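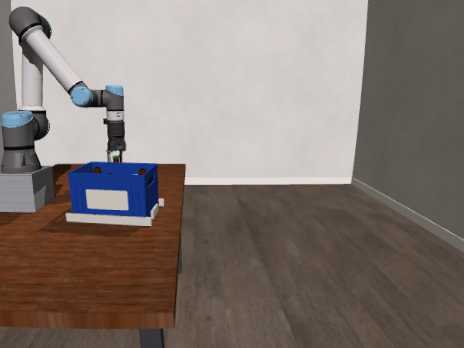 The crate task in Vesudex, side view, which is the one I keep open while I record.

So I've been collecting demos in Vesudex for most of May, and I have opinions! It's the simulator from Wimari, and I bought it for exactly one job: getting enough examples of an arm handling bottles in a crate to train a small policy. My old setup gave me a headache and a folder full of junk. With this one I was recording usable runs by lunchtime on Monday.

The good stuff first. Teleop feels smooth, the undo button throws out a bad take in one press (bless whoever added that), and I can get up to 60 demos in an evening if I don't stop for snacks. Saving takes 2 seconds. 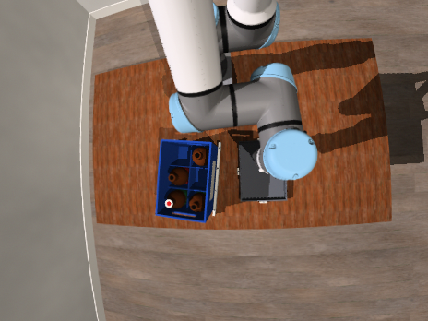
The overhead view is what sold me, though. From the side I can never judge whether I'm lined up with a compartment, and from the top I can see the dividers, at least until the wrist swings over them. I record both views every time and let the training sort it out. My first batch was only 40 runs, all with the same starting layout, and the policy that came out of it was hopeless as soon as I shuffled the bottles. My fault. Turn on the layout randomizer right away!
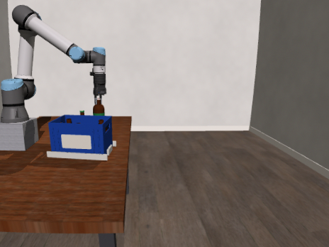 Grasping at the neck took me a while to get the hang of. I kept coming in too fast, and my jerky little corrections went straight into the data. Slowing the controller down to 16 percent fixed most of that.

Gripes: the export menu is a mess, the shadows can't be softened without editing a config file, and the Acharya plugin for labeling crashes if you rename a run. Still, four stars from me, and I'm keeping my license.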